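4.2 Recording a garment folding set

Now for the fun part! Once the gripper is paired and the Sutow recorder shows a steady light, you're ready to gather your first examples. One set is 8 takes of the same garment.

1. Spread the garment flat on a bed or large table, face up, with the sleeves straight out to the sides.
2. Hold the gripper over the hem with the fingers open. Wait 3 seconds before you move, so the start pose is clean.
3. Press Record and fold at your normal pace – small slips are welcome, and the model learns a lot from how you recover.
4. Press Stop with the fingers open and clear of the cloth.
5. Shake the garment out, lay it down again at a slightly different angle, and repeat.

Note: Patterned sheets and busy rooms are great. Variety is what makes a set useful!

Caution: Keep loose threads away from the finger pivots.

Start pose for a long-sleeved sweater, fingers open at the hem:

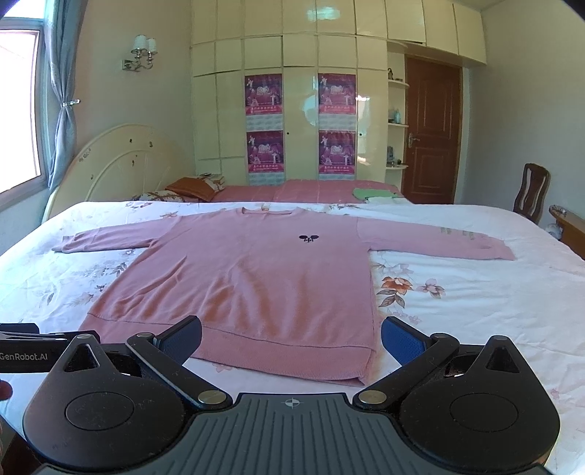 Matić wrote in to say that starting every take from the hem made the policy stubborn, and that sets improved a lot once every other one began at a cuff. We love this tip – try it from your second set on, and enter the start point in the label field before you upload.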